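By A. Avotiņš, Rendberg Textile Group
30 September 2025

3.2 Drying time and colour loss in dark woven fabrics

Samples were cut from undyed cloth supplied by Willent and dyed black in a single batch. Each sample measured 40 cm on its longer side and was washed with the Ilen detergent base, without softener or brightener. Samples were then dried indoors on a flat rack or on a line. Layered areas such as waistbands and hems dry more slowly than single cloth, and were therefore measured separately (Figure 2). 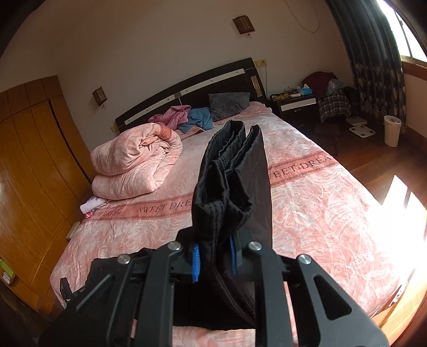 Does slower drying increase colour loss? In our samples the effect was small, and wash temperature explained most of the change in shade.

Figure 2. Black woven fabric with folded layers and doubled stitching at the open band.

Samples washed at 40 degrees lost more colour than those washed cold, and the gap widened after wash 11. Rubbing tests gave the same ranking – the warm-washed group marked the white test cloth more heavily in both directions. Line-dried and rack-dried samples could not be separated by eye under the grading lamp.

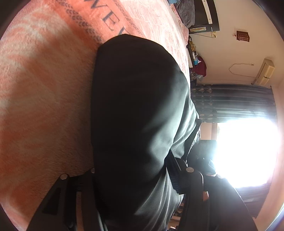
The grading lamp was switched on well before each session and left on until the last sample had been scored. Two graders worked apart and their scores were averaged. Where they differed by more than one grade, the sample was scored again the next day. Blended fabrics were left out of this section, as their dye uptake differs from that of 100 per cent cotton and would need its own reference scale. Results for the blends are given in Section 3.3.

Last updated: April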